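Wamano Residents' Forum > Building Matters > Power boards in shared study rooms

Jestside_Admin
Posted April 18, 2025
Residents are advised that the draft policy on portable power boards in shared study rooms is open for comment. Under the draft, each room would be limited to one board, boards would not be joined end to end, and any board without individual switches would be withdrawn. Comments should be posted in this thread.

Odport_Tenant
I support the limit but query the requirement for individual switches. The boards supplied to the Fonseca wing have a single master switch and were purchased only last October. Replacing 18 of them seems an unreasonable charge on the maintenance levy. 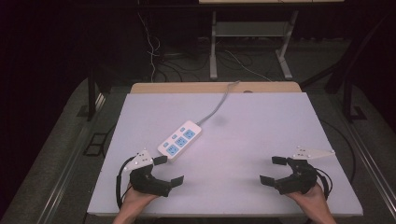 L_Lobo
The levy can bear the expense, in my view. The Fonseca wing carried forward $343 from the furniture allocation, and the outlay could be spread across two periods. As to the switches themselves, a board of the type shown, with three sockets and three small switches along the side, allows a resident to isolate one appliance without cutting power to a neighbour's computer. I would ask that the policy be adopted as drafted.
Lourenço Lobo, Unit 15

Odport_Tenant
With respect, Mr Lobo, the carried-forward amount was set aside for chairs. I also note that the draft is silent on cord length — a far more common cause of complaint on our floor, where leads cross the walkway to reach the only wall outlet.

Fonseca_L2
I agree with the previous poster regarding cords. I do not agree that master-switch boards should stay. Twice this term the whole table lost power when one resident switched off on leaving.

Jestside_Admin
Thank you for these submissions. A clause on cords crossing walkways will be added to the draft. The question of individual switches remains open, and further comments will be accepted until the revised text is posted.

Odport_Tenant
Noted. Please confirm whether the chairs allocation will be left intact.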